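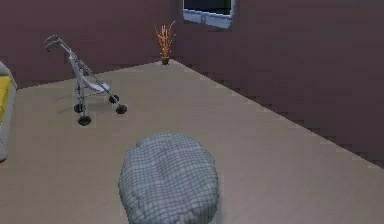
Skorkwood is the simulated test cell used to set up the Sokholm floor robot, and I've been one of the people looking after it since April, so forgive me if this entry gets a bit fond in places! The cell is a make-believe living room with mauve walls and a plain beige floor, and the furnishings are the sort of thing a home robot has to steer past. The stroller is the piece I fuss over most (thin silver tubes, four little black wheels), and the potted plant near the corner comes a close second with all those spiky stems.

Setup
A new Skorkwood starts from the Surdu room file. You load it, drop the robot in at floor level and check that every object has a collision shape. Orla Conneely wrote the original checklist, which runs to 7 steps, and I still keep a printout by my keyboard. Thin tubing is where I go wrong – the default shapes are far too fat, so I draw those by hand.

Upkeep
We reload the room every 50 runs. Objects drift a tiny amount each time they're bumped, and after a while your maps stop matching.

Repairs
Most faults are in the Lumach physics settings. If something starts sinking into the floor, reset its height first, then its mass. Daithí Mac Giolla once spent almost two hours on a sinking chair before he found a minus sign in the wrong place.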